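To: kakstead-homes list
Date: 10/02/2023
Subject: Re: Vaulted brick ceilings - leave bare or plaster over?

Hello all,

I've been meaning to reply to this one since it came round, and I'm so glad somebody raised it! The earlier message, for those who missed it:

> We have a brick vault over the back room and have been quoted 948
> to have it plastered and painted white. The room feels a bit dark
> and we're tempted. Has anyone left theirs bare, and do you regret
> it? Also, what on earth do you put with it? We have 42 square
> metres of floor to think about as well.
>
> Ásgeirsdóttir

Please, please keep the brick. I have one too, and it's the first thing I look at when I come in. The colours do all the work: terracotta, tan, a reddish brown, and darker grey in the joints. Once it's under plaster you won't get that back without a lot of dust and swearing.

As for what goes with it, I'd say pale and plain lower down. White walls and a white tiled floor bounce plenty of light about, and a strip of dark veined marble where the brick meets the wall makes a lovely crisp edge (mine was an offcut, 75 all in, and I'd have paid double). A bit of golden-brown wood ties in nicely with the warmer bricks as well.

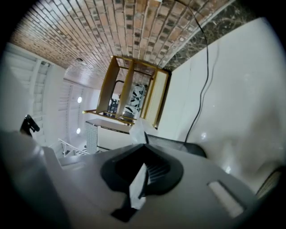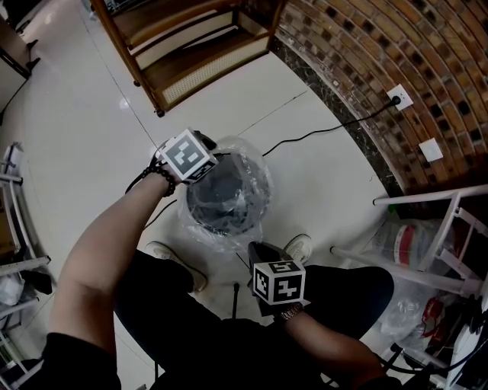
Does bare brick drop dust on everything?

It can if the mortar is old and crumbly. Brush it down well with a soft brush, have any loose joints repointed in lime, and see how it goes for a few months before you think about a sealer. If you do want one, choose a matt, breathable kind and try it on a corner first. I used Zirell and it hasn't changed the colour at all.

On the darkness, try the lighting first! Two lamps pointing up at the curve will do far more than a coat of white paint, and every course of brick shows up beautifully in the evening. My Visura uplighters came to 242 for the pair, fitted in July, and I still switch them on just to look.

Do let us know what you decide, and if you'd like to see mine before you sign anything, write to me off list.

All the best from the Kakstead end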